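Shared Workroom Inspection Checklist, with Inspector Comments

Form 41, revised. Date of inspection: 26 Feb 2023. Room 312, Tolik Building, second walk-through after the November round.

Mark each line S (satisfactory), A (action needed) or N/A. Write a comment for every A. Comments on S lines are optional but useful to the next inspector. Do not mark a line S on the strength of the previous form.

Open actions from November: door closer (closed out), missing eyewash sign (closed out), extension cord under the floor mat (see item 2.4).

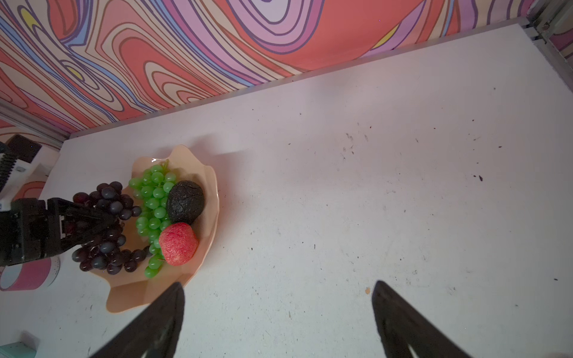 Facilities and Workplace Safety / Clollent / Tolik Building, Upper Floors

Section 1. Access and exits

1.1 Main door opens fully and latches without help. S
Comment: New closer fitted by Vukadinović. Closing speed is a little high. Left as is.

1.2 Exit route clear along its full width. A
Comment: Two flattened cartons leaning against the wall beside the secondary door. They do not reduce the width below the minimum but will slide if the door is pushed hard. Moved during the inspection. Room users to find another place for cardboard.

1.3 Exit sign lit, battery test passed. S

1.4 Emergency plan posted and current. A
Comment: The posted plan still shows the old assembly point. Replacement sheet requested from the print room.

1.5 Floor free of trip hazards. S
Comment: Carpet tile by the sink side has been glued down again. Edge is flat. Check next time.

Section 2. Electrical

2.1 Outlet covers intact, no scorching or looseness. S

2.2 Ground fault outlets near the sink trip and reset. S
Comment: Both tested with the plug-in tester. The left one needs a firm push to reset.

2.3 Power strips mounted off the floor and not linked to one another. S

2.4 No cords run under mats, through doorways or above ceiling tiles. A
Comment: Cord under the mat was removed after the November form, and a different cord has taken its place. Repeat finding. Written notice to the room lead, Ilir Matić. A permanent outlet on that side has been quoted by Nasedov and is waiting on approval.

2.5 Panel accessible, with clear floor space in front. S

2.6 Portable equipment carries a current test label. A
Comment: Kettle label expired. Kettle taken out of service and tagged. All other labels read in date.

Section 3. Benches, frames and partitions

3.1 Tabletops level, clean and free of chipped or sharp edges. S

3.2 Table legs and feet locked or leveled. S

3.3 Exposed ends of metal framing capped. A
Comment: One cap missing at shin height on the storage rack. Taped for now – the tape is not a repair and does not close the item.

3.4 Freestanding panels braced against tipping. S
Comment: Push test at shoulder height, no movement at the foot.

3.5 Wall coverings and printed panels firmly attached, with flame rating on file. A
Comment: Attachment is good. The certificate on file covers the earlier order only. Supplier has been asked for the second one. Until it arrives the line stays open, whatever the material looks like.

3.6 Nothing stored above shoulder height that weighs more than one person can lift down safely. S

Section 4. Food in shared workrooms

This section applies wherever food is brought in, whether it will be eaten or used as sample material. The two must be kept apart and labeled.

4.1 Sample food marked "not for eating" and dated. A
Comment: Labels are in use, but some have no date. A label with no date counts as no label.

4.2 Soft fruit kept chilled when not in use and thrown out at the first sign of mold or leaking. S
Comment: Grapes are the usual problem in this building. The fruit at the bottom of a bunch goes first and is hard to see without lifting it. Lift it.

4.3 Dropped fruit picked up right away. S
Comment: A single grape on a hard floor is enough for a fall. The near-miss log has one entry of this kind since the last round, in the corridor outside.

4.4 Surfaces wiped with food-safe cleaner before and after. S

4.5 Bin lined, lidded and emptied at the end of the day. A
Comment: Lid present but stored behind the bin.

4.6 Refrigerator thermometer present and log filled in. A
Comment: Thermometer present. Log has a gap of 3 working days.

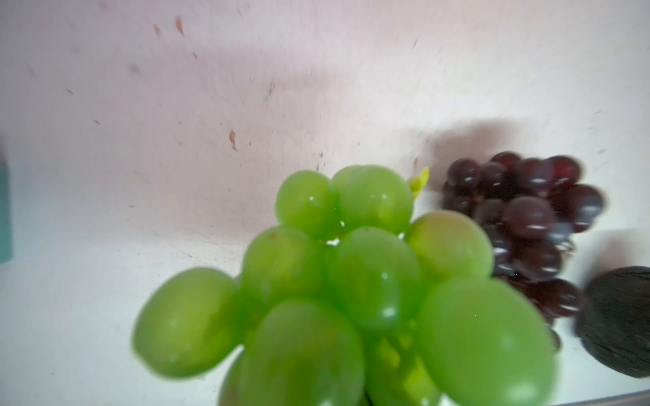 Jean Guthrie objected to the mark on 4.6 and asked that it be changed to S, on the grounds that the gap falls in a week when the refrigerator was empty and switched off. She also pointed out that the log sheet has no box for "not in use," so a blank row is the only thing a careful person can leave.

Reply entered on the form: mark stays at A, comment amended. The sheet will get a "not in use" column at the next print run. In the meantime, write the words across the row and initial it.

Section 5. Fire and first aid

5.1 Extinguisher in place, gauge in the green, pin and seal present. S

5.2 Extinguisher inspection tag signed for the current month. S

5.3 Clearance below sprinkler heads kept. S
Comment: Top shelf of the storage rack is at the limit. A strip of yellow tape on the upright now marks the maximum stacking height.

5.4 First aid kit complete against the list inside the lid. A
Comment: Burn gel expired, tweezers missing. Restocked the same day from the floor supply. Item closed on the spot, marked A for the record.

5.5 Named first aiders posted, phone numbers correct. S

Section 6. Lighting and air

6.1 Light level at the bench surface, lux. Required: 300. Reading: S
Comment: Meter reading above requirement at every bench position. Readings are on the back of the paper form.

6.2 Diffusers and fixtures secure and clean. S

6.3 Supply and return vents not blocked. A
Comment: Return vent partly covered by a coat. Hooks are available by the door. 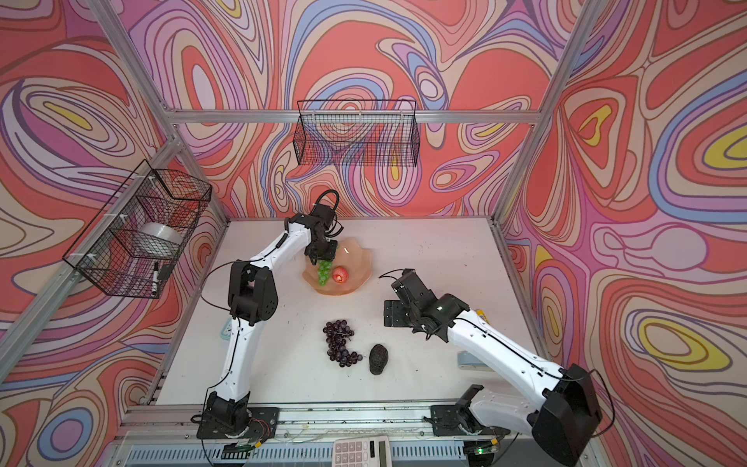

Who closes an open action once the repair is done?
The inspector who raised it, after seeing the repair in person. If that inspector is away, the Facilities desk can assign another, and both names go on the form. Photos sent by room users speed up scheduling but do not close a line.

Section 7. Follow-up

Repeat finding, 2.4: written notice, recheck within ten working days.
Paperwork, 1.4, 3.5 and 4.6: Facilities desk.
Room users, 1.2, 4.1, 4.5 and 6.3: correct at once, recheck at the next walk-through.
Repairs, 3.3: cap ordered, to be fitted with the next Vukadinović visit.
Equipment, 2.6: kettle stays tagged until retested or replaced. Please do not remove the tag to make tea.

Paper copy kept in the folder by the main door. Earlier forms for the same room are at the Facilities desk on request.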